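SEO Desk / Technical / Site Moves / Post-Move Inspection Checklist

Post-Move Inspection Checklist, With the Inspector's Comments Left In
Inspected by Prodromos Vasilakis. Replies for the site team by Sandrine Joly.
Nine-minute read

Site inspected: Grustley (shop, help pages, old blog)
Reason for inspection: change of domain and new templates, both done in the same week
Crawler used: Tsikata
Redirects managed in: Pidov
Hosting and launch: Itia

Marks used: PASS means I saw it work. FAIL means I saw it not work. NOT SHOWN means somebody told me it works. I've been asked to drop the third mark because it looks bad in the report. It stays.

SECTION A. CAN THE SITE BE CRAWLED AT ALL

A1. Robots file on the live domain is the live version.
Mark: PASS
Comment: Checked by opening it in a browser and again from the crawler. The launch notes say this was "confirmed by the deploy script." The deploy script confirms that a file was copied. It has no idea which file.

A2. No leftover noindex tags on pages meant for search.
Mark: FAIL
Comment: All the help pages under the returns section still carry the tag from staging. The shop is clean. I was told the help pages "don't bring traffic anyway," and they certainly won't now.
Site team: Template fixed, please recheck. SJ
Recheck: Fixed on the pages, still there in the response header. Mark stays.

A3. Staging site is closed to the public.
Mark: NOT SHOWN
Comment: It asks for a password from my office. It may ask for a password from everywhere. Somebody outside the network should try it and write down the time they did.

A4. Server gives the same answer to a crawler as to a person.
Mark: PASS
Comment: Compared the home page, a category, a product and a help page. Same content, same links. I didn't compare the whole site and nobody should read this line as if I had.

SECTION B. REDIRECTS

B1. Every old address has a destination.
Mark: FAIL
Comment: Tsikata found 1,742 old addresses. The sheet loaded into Pidov has 3,000 rows. A bigger number isn't better coverage. A good part of the sheet is the same address with and without the slash, and the old size guides aren't in it anywhere.
Site team: The size guides were to be retired.
Comment: Then retire them on purpose and say so in the sheet. A page that has quietly gone missing and a page that was retired look the same from outside.

B2. Each redirect is permanent.
Mark: PASS
Comment: Took a mixed handful from every folder and all were permanent. Pidov's dashboard shows a green tick next to every rule, including one I typed in wrong to see what would happen, so please don't send me screenshots of the dashboard as proof.

B3. Each redirect goes to the matching page.
Mark: FAIL
Comment: Discontinued products all go to the home page. I know why people do this, it takes a minute and the error count drops. But someone who followed a link to a garden bench and lands on the home page hasn't been helped, and I wouldn't bet on a search engine being fooled either. Send them to the nearest category. Where there's no sensible category, let the page be gone.

B4. No chains.
Mark: FAIL
Comment: Old blog posts hop 2 times before they arrive. First to the secure version of the old domain, then to the new one. It works. It's also a rule somebody will forget about and delete next year.

B5. Missing pages give a proper error.
Mark: FAIL
Comment: Typed nonsense after the slash and got a friendly page with a search box and a status of 200. That tells a crawler the nonsense is a real page. The friendly page is fine, keep it. Change the status.
Site team: Itia says the error page is cached and this is expected.
Comment: I believe that they expected it.

SECTION C. SEARCH CONSOLE AND OWNERSHIP

C1. New domain is verified, by DNS record.
Mark: PASS
Comment: Record is there. Please write in the handover document what the record is for. These get tidied away by people who don't recognize them.

C2. Old domain is still verified.
Mark: PASS
Comment: Only just. The old domain was verified with a file on the old server, and the old server was on the list to be switched off. I asked for a DNS record there too, and Sandrine added it while we were on the phone.

C3. At least one owner of each property is a current employee.
Mark: FAIL
Comment: The sole owner of the old property is a shared mailbox, and I couldn't find anyone who reads it.

C4. Sitemap submitted and readable.
Mark: PASS
Comment: Submitted, read, no errors. This is the line most often quoted back to me as "search is fine." It means a file could be opened.

C5. Sitemap lists only pages we want found.
Mark: FAIL
Comment: Includes the basket, the thank-you page and filtered listings by color. Leave them out. While you're in there, the last-changed date is the same on every entry, down to the second, which makes the date useless. Either fill it with the real one or remove it.

SECTION D. ON THE PAGES

D1. Canonical tag names the page itself, on the new domain.
Mark: FAIL
Comment: Shop pages fine. Blog posts still name the old domain, which redirects to the new domain, which names the old domain. I drew this on paper for the meeting and it didn't get a laugh.
Site team: Fixed.
Recheck: Fixed on posts. Author pages still wrong.

D2. Titles carried over.
Mark: PASS
Comment: They were carried over exactly, including the bad ones. I was shown a plan to rewrite all of them this month. I'd wait. If every title changes while the move is still settling, any rise or fall gets credited to whichever change the speaker prefers.

D3. Internal links point straight at new addresses.
Mark: FAIL
Comment: Menu and footer are good. Links inside old articles still go through redirects. Low urgency, dull work, do it anyway.

D4. Structured data matches what a shopper sees.
Mark: NOT SHOWN
Comment: The testing tool says valid. Valid means the punctuation is right. On the product I opened, the marked-up price was the price before discount. One product isn't enough to fail the line, but it's more than enough for me not to pass it.

D5. Main content is there without scripts.
Mark: PASS
Comment: Product text and price load without scripts. Reviews don't. Decide if you care.

D6. Picture files load from the new domain and have usable alt text.
Mark: FAIL
Comment: Files load. Alt text on the shop is the product code, which helps neither a screen reader nor anybody else. The suggestion was to have Pidov fill it in from the product title with the town name added at the end. No. Leave it blank until somebody has looked at the picture.
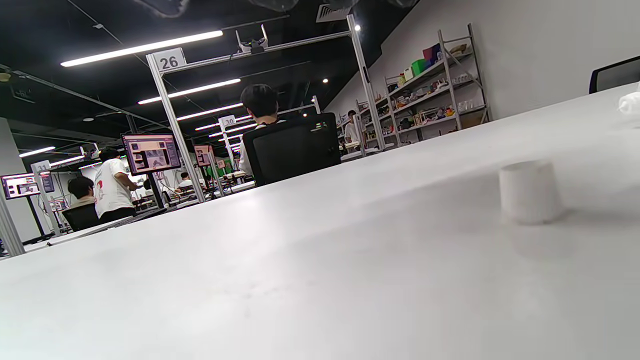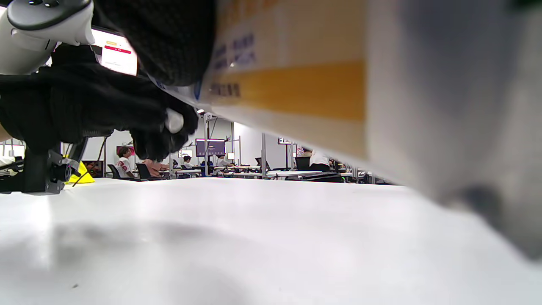
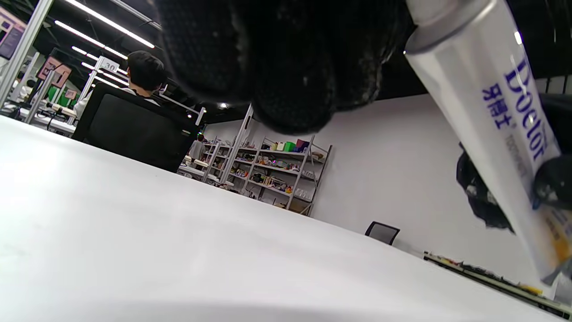

Inspection checklist, issue 2 - December

SECTION E. MEASURING THE RESULT

E1. Figures from before the move are saved somewhere outside the tools.
Mark: PASS
Comment: Exported by Sandrine before launch, by query and by page. Thank you. I've done this inspection on sites where the "before" was a number someone remembered.

E2. Tracking counts each visit once.
Mark: FAIL
Comment: The tag is in the template and also in the tag manager. So the "strong first week" in the Itia launch email needs to be taken back, and I'd like it taken back in writing to the same people who got the email.
Site team: Itia would like to word it as "being refined."
Comment: It was double counted.

E3. Brand searches are split from the rest.
Mark: NOT SHOWN
Comment: The report exists but I haven't seen what it filters on. Grustley gets misspelled in plenty of ways and all of them are brand searches.

E4. Server logs kept and readable.
Mark: FAIL
Comment: Kept, yes. Readable by whom? Nobody on the site team has the login. Without logs, we're taking the word of the tools on what crawlers visit, and the tools sample.

OPEN ITEMS, IN THE ORDER I'D DO THEM

Returns header noindex (A2). Error page status (B5). Canonical on author pages (D1). Remove one of the tracking tags (E2). Redirect sheet with duplicates out and size guides in (B1). Owner for the old property (C3). Everything else can wait for the next pass.

I was asked to add an overall score. I've left it out. The scoring template gives a missing alt text and a missing noindex fix the same weight, and a site that scored well on it could still be invisible.

I was also asked whether the move was "good for ranking." A domain change has no business being good for ranking. If it's done properly the new site gets back to where the old one was, after a wobble, and then you can start on the things people search for. Some of the rise promised in the original proposal may happen. I've seen no reason in this inspection to expect it - the proposal gives none either, apart from a chart with no label on the side.

Reinspection: sections A and B in full, only the failed lines from C, D and E. Please don't change marks in this file between visits. Add a comment under the line and leave mine where it is.

P. Vasilakis

Note from Sandrine Joly: A2 header removed this afternoon at the proxy. B5 is with Itia. I don't agree with the mark on D3, the links do work, but I've left it alone as asked.

Contact the desk | Corrections | Copyright SEO Desk, all rights reserved | Back to top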